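Home | Notices | Minutes | Rooms | Contact

Ollard Works Users' Group
Minutes, August
Posted by the minutes secretary

1. Tabletops. Lasesel's quote to resurface the beige top is 2258. The meeting asked what we get for that. Faint scuffs are the only fault listed, and two members doubted that scuffs are a fault. Lasesel claims the new finish will last 17 years. No evidence was supplied. Not approved. Ask again with a sample.

2. Glare. A complaint that the ceiling lights reflect in the top. Suggestion to buy matt covers at 627. It was pointed out that the last matt covers went in the cupboard after a month and are still there. Try those first.

3. Raised rim. Tsegaye wants the dark rim along the far side taken off so that trolleys can unload from the back. Others like it where it is, as it stops pens rolling away. Tsegaye to say how often a trolley has really come round that side. Deferred.

4. Ducts. Prurum offers a yearly clean of the silver ducts for 4000. The chair could not find what last year's clean had achieved. Prurum to send its report before anyone signs.

5. Any other business. Request for a second kettle. Refused again.

Next meeting at 4 pm, same room.

Recent items
Minutes, July
Cupboard keys: reminder
Lasesel quote (members only)
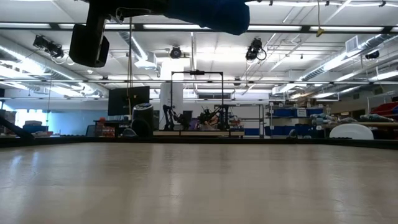

Item 1: the beige top, with the ceiling lights and ducts behind.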